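Moving my market stall stock indoors - how do I stop a clothes rail bowing?

Posted by Réka Kelemen in Selling & Stalls
14 comments - Share

I sell second-hand clothes at the Prurkby indoor market and have just taken a bigger pitch, starting in January. Up to now I've folded everything on a table. I'd like to hang most of it, but the rail I borrowed sagged in the middle by lunchtime. It's mostly shirts, plus a few winter coats. Is there a rule for how much you can put on one rail? I have roughly 400 pieces in all and don't want them all out at once.

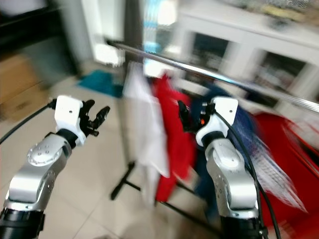
Mandano
Check the load rating before you buy anything. It's usually on the box or the maker's page, and it's for weight spread evenly along the bar. Coats are what catch people out. Weigh five of them in a bag on the bathroom scales, divide by five, and you'll know how many the rail will take. Put them at the two ends, near the uprights, and keep shirts in the middle. Two short rails are better than one long one - they also fit through doors.

Nishimura
just get a heavy duty one. mine was fine

Plelura
Agree with Mandano about the ends. A few more things from my own stall:

1. Leave enough space to push a hand between the hangers. If customers have to tug, the whole rail moves.

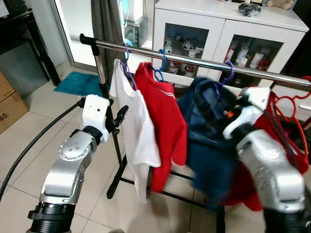
2. Lock the castors, or take them off if the floor slopes.

3. Use one sort of hanger. Mixed ones tangle and the sizes end up all over the place.

4. Keep the spare stock boxed by size under the table and top up at 2 pm or so.

Was this page helpful? Yes 105 - No 14
Contact us - Copyright - Back to top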